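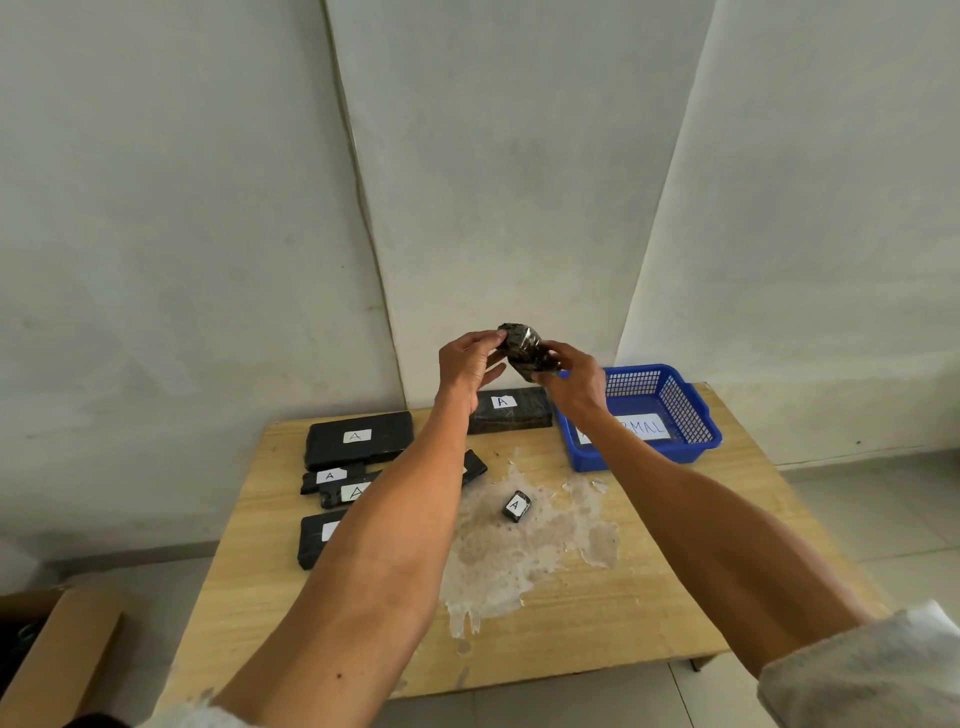 Ciltetti asks buyers to hold off on "certified" parcel sorting until the rules say what a parcel is

Last updated: 2024-05-21

Ciltetti, the independent testing and advice firm for warehouse automation, has today released its response to the draft Altine code of practice for robotic parcel handling. The firm supports having a code. It does not think this one is ready, and it is advising its clients not to write Altine compliance into purchase contracts in its current form.

The draft was prepared by Urrego, which also sells sorting systems. It sets out how a robot should be shown to pick, turn and place mixed parcels before it goes to work beside people. Under the draft, a system that handles 800 parcels in a row without a drop may be described as certified. What those parcels should look like is left to the supplier.

Ciltetti considers that a serious gap. A square carton with a printed label is an easy thing to pick up. A crumpled lump in dark plastic film and tape is a different job, and a person will often need both hands to hold it and turn it over. Glossy black wrap catches the light and shows creases where there are no edges. Flat blocks, long blocks, small cubes and shapeless bundles can all be wrapped in the same black plastic, and they can all carry the same handwritten "A" on a small white label. A supplier that tests only on the cube can still claim the pass.

"We have read the draft closely and we still can't tell a buyer what the certificate means," Ciltetti said. "It might mean the robot copes with your freight. It might mean the robot copes with the supplier's favourite box. Those are very different purchases."

The firm reviewed 2,267 test records offered in support of sorting claims by suppliers. The records were kept in many styles, and most gave a pass or a fail with no note of the item's shape or wrapping. Where items had been grouped under a letter, the meaning of the letter was often missing. Ciltetti does not say that the claims in those records are false – only that they cannot be checked by anyone who was not there.

The response asks for four changes before the code is finalised:

1. Publish the test set. Each item should be listed by shape, size, weight and wrapping, with odd and soft items included in a fixed share.

2. Explain the labels. If a package is marked "A", the record must say what "A" stands for and who decided it. Handwritten labels are fine. Undefined ones are not.

3. Define the bins. The draft uses "normal" for ordinary items and never says what ordinary is. A paper sign taped to a basket gives a worker somewhere to put things. It doesn't give an auditor anything to measure.

4. Report human handling. When hands have wrapped, turned, moved or rescued an item during a trial, the record should say so and the item should not count towards an unaided run.

Ciltetti also objects to the section on learning from human demonstrations. The draft treats any demonstration by a trained worker as good practice, with no rule on table layout, clutter or lighting. The firm wants two separate layouts as a minimum, with results reported for each. It has heard the argument that this would slow suppliers down, and accepts that it probably would.

Urrego has said that a lighter code will be taken up sooner and can be tightened later. Ciltetti has seen that promise made about other voluntary codes in this industry and would like a date attached to it. No review date appears in the draft.

The Dronach freight depot, a Ciltetti client, has agreed to try the proposed record sheet on its own hand-sorting line before any robot is installed there. The trial begins in July and will run for up to 4 weeks. Its results will be released whether or not they suit the firm's argument – including any finding that the extra paperwork is more trouble than it's worth.

The full response and a blank copy of the record sheet are available from Ciltetti on request. Buyers who have already been offered an Altine certificate are encouraged to ask the supplier for the item list behind it.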